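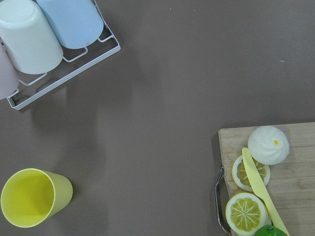 The toy library in Dirnton opens at half past nine, and by twenty to ten there is usually a queue of pushchairs down the side passage. The woman who runs it has been there for 11 years. She asked us not to use her name, as she did not want the piece to be about her, and she talked to us in the back office while her colleague handled returns at the desk.

She started coming as a parent. Her elder son was two and would only play with things that had wheels.

"I'd bought him so much by then," she says. "There was a garage, a train set, a big yellow digger you could sit on. He'd be mad on it for a fortnight and then it was in the way. A friend told me I could borrow a digger for three weeks and take it back, and I thought, well, I wish I'd known that last year."

Families pay £15 to join for the year and can take out four toys at a time. The catalogue stands at 3909 items, though she says that number includes puzzles with a piece gone, which are kept on a lower shelf and can be borrowed without using up a place on the card.

We asked what goes out most. She said ride-on toys in spring and marble runs in winter, and that play kitchens are booked up months ahead. Dolls' houses are slower than people expect. "Children like them when they're here. Then the parents look at the size of the boot and put it back."

Much of her day is spent talking to parents who are worried that their child plays the wrong way. Some think a four-year-old should be past baby toys. Others are upset that a child will not share, or tips everything out and walks off.

"I had a dad in January who was quite cross with his daughter because she wouldn't build anything with the blocks. She just lined them up along the skirting board. I said, let her line them up. She was perfectly happy. He'd got an idea of a castle in his head and it was his castle, really."

Her own view on sharing has changed. When her boys were small she made them hand over anything a visitor wanted. Now she thinks a child should be able to put two or three favourites in a cupboard before friends come round, and share the rest.

"I wouldn't want my neighbour coming in and driving off in my car," she says. "With my eldest I got that wrong, I think. He used to hide things behind the boiler. We found a plastic horse there when we had it replaced, and he was at secondary school by then."

The library moved to its present rooms on Vorna Road after the old hall was sold. There is more shelving but less floor, and the baby session has had to be split into two. The first runs until half past ten and the second starts at quarter to eleven. Each takes up to 20 children.

Breakages are not charged for unless a toy comes back in a state that cannot be mended. She does most of the mending herself in the evenings, with glue, cable ties and a box of odd screws. Missing batteries annoy her more than broken parts do.

"They take them out for the remote control and forget. I've done it myself."

Her sons are both taller than her now and neither has any interest in the place, although the younger one carries the heavy boxes in the holidays if he is paid. We asked whether she had kept any of their toys at home.

"The train set," she says. "It's in the loft. I know I could catalogue it tomorrow and it would be out by the weekend. I've just not got round to it."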